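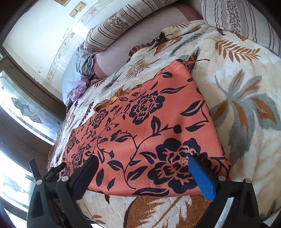

Search this blog Search

February
Posted by the author

Second term of the robotics elective at Suksawat, and I have spent most of it folding laundry. I said I would write something every month, so this is the one for February.

The project is for the Zedari student competition, soft goods category. Each team has to train a policy that can pick up, flatten and fold pieces of fabric it hasn't seen before. The final is in Jisville at the end of the school year. There are two robot arms at the venue and every team runs its own model on the same pair. We don't get to touch them before then, so all our training comes from demonstrations we record ourselves with hand-held grippers, one in each hand.

Our target is 200 takes per person. I have 100. A take starts with the fabric in some state and ends when it is folded or when I give up. Giving up counts, as long as it's marked as a fail in the log.

At the start of the term everyone recorded in the lab. We had the same white tables, the same gray towels and the same lights, and the first model we trained was good at gray towels on white tables. Put a checked dishcloth on a wooden bench and it closed the grippers on nothing. Our instructor told us to take the kits home for three weeks and record on whatever surfaces we had.

I've been working on the bed. The orange cloth with the navy flowers on it is my main piece right now. I like it for this because the print is large and the color is strong, but the blanket under it is covered in leaves, so there is pattern on top of pattern. If the model can find the edge of one against the other, a plain table should be easy. The blanket is also thick and soft, and that changes the grip more than I expected. On a table you can slide the lower finger under the hem. On a blanket the finger sinks in and you come up with both layers. I failed nine takes in a row that way.

What works better for me:

Come in from the side and low, with the grippers tilted inward. Pinch the hem and wait a moment before lifting. Lift a little, check that the blanket isn't coming along, then carry on. Keep both hands at the same speed when you bring the cloth across. If one gets ahead, the fabric twists and you end up fixing it for longer than the fold took.

The first fold is the easy one. The second is where I lose time, when the cloth is already thick on one side and the corners don't want to meet. I've stopped trying to make them perfect. The scoring sheet allows a small overlap, and people watching a take can't tell the difference anyway.

We upload everything to Koren at night. It's the tool the class uses to trim and label the takes, and it is slow. The whole class has 1,308 takes in there now, of which 332 are still waiting for labels. Some of those are mine. Labeling means marking the frame where each grasp starts and ends, and whether the cloth slipped. I can get through one in a couple of minutes if I haven't let them pile up, which I have.

A few notes for anyone in the class who reads this:

Check that the pads are clean. Lint builds up on them and the grip gets worse so gradually that you blame your hands.

Change the starting position between takes. I went back over my first batch and almost all of them began with the cloth in the same spot, pointing the same way. I'll probably redo those.

Don't record for more than an hour at a time. The kits aren't heavy but my wrists were sore the next morning, and the late takes in a long session are noticeably sloppier.

Next month we move on to shirts with sleeves. I haven't tried one yet. I still have half my takes to go on flat cloth, and the kit has to be back in the lab before the next training run, so that's what my evenings look like for now.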